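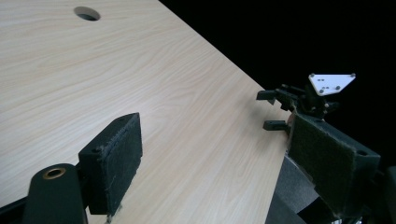

Worn Gripper Pads Can Be Recognized From Ordinary Recordings, Branano Laboratory Reports

BRANANO, August – The Kazlauskienė Laboratory for Robot Handling has presented a method which estimates the wear of soft gripper pads directly from the video of a hand-held gripper. The method has the name Lineck. It needs no extra sensor in the fingers, and the person who makes the recordings does not have to stop the work for an inspection.

Hand-held grippers are used today by many research groups for teaching robots. A person holds the tool, performs a task with it, and the camera on the tool records the movement. Later a robot arm with the same type of fingers learns from these recordings. The quality of the result depends strongly on the contact between finger and object, and this contact is made by the pads. When the surface of a pad becomes fuzzy and its border starts to fray, the same closing of the fingers can give a different grip. In a large set of recordings this change is slow, and it is easily overlooked.

How the method works

In most hand-held grippers the two fingers are always visible to the camera, usually near the lower part of the view. Until now this region was often masked out before training, as it was considered to carry no information about the task. The laboratory has decided to use it. Lineck takes the region around each pad, follows the outline of the pad, and compares how irregular this outline is with a reference made when the pad was new. Fibers which stand out from the border are visible against a light table surface, and they are the main signal for the estimate. The left and the right pad are always evaluated separately.

The output is a single wear value for each pad and each recording. This value is stored together with the recording. During training it can be used in two ways. The user can leave out the recordings above a chosen limit, or the value can be given to the learning system as an additional input. The second way keeps all the data, and the laboratory recommends it for smaller collections.

Results of the study

For the study, 607 recordings were selected from a collection of 3,000 which was made at the laboratory in Branano and at the partner workshop in Skandport. The selected recordings cover 13 pairs of pads, from the first day of use until replacement. Each pair was also examined under a microscope, so that the estimate from the video could be compared with an independent measurement.

The order of wear found by Lineck agreed with the order found under the microscope for every pair except two. In both of these cases the pads had been cleaned with a brush between the recordings, and the loose fibers were removed while the surface below was already thin. The laboratory considers this a real limit of the method and describes it in the report. Cleaning should be written down in the log, and a new reference should be taken after it.

The effect on training was tested with seven handling tasks, among them lifting a folded cloth, turning a cup and placing a flat part on a tabletop. Robots trained with the wear value dropped fewer objects than robots trained with the same recordings but without it. The difference was largest for smooth and thin objects. For the cloth there was no clear difference, and the team does not claim any benefit for this kind of material.

Conditions for good use

The method has been tested only with dark pads on dark fingers and with table surfaces of a light color. With a dark background behind the pad, the fibers are more difficult to separate and the estimate becomes less stable. Lineck therefore gives also a confidence mark with each value, and the frames with a low mark are not counted. In practice it was sufficient that the pads pass over a light area for a short moment in each recording.

Strong side light was another difficulty. The shadow of a finger on the table can be taken for a part of the pad border. The present version corrects this in most cases, but the workshop in Skandport still prefers even light from above.

Availability

The software will be available to universities and other non-commercial groups without charge. It includes the wear estimator, a small tool for taking the reference, and the selected recordings with their microscope measurements. Companies which want to use Lineck in their own production can ask for a separate license. The full report can be requested from the laboratory, and it contains also the drawings of the pad holder and the training settings.

In the next phase the laboratory wants to test pads of lighter color and to study whether the same approach can recognize a pad which has moved from its correct position on the finger. Groups with older recordings are invited to take part. The recordings should include at least one view of the pads in new condition.

About the laboratory

The Kazlauskienė Laboratory for Robot Handling in Branano develops methods for recording and teaching manual work. Its partner workshop in Skandport builds hand-held grippers and finger parts for research use.

Press contact: Press Office, Kazlauskienė Laboratory for Robot Handling, Branano. Requests for the report and for the software should carry the word "Lineck" in the subject line.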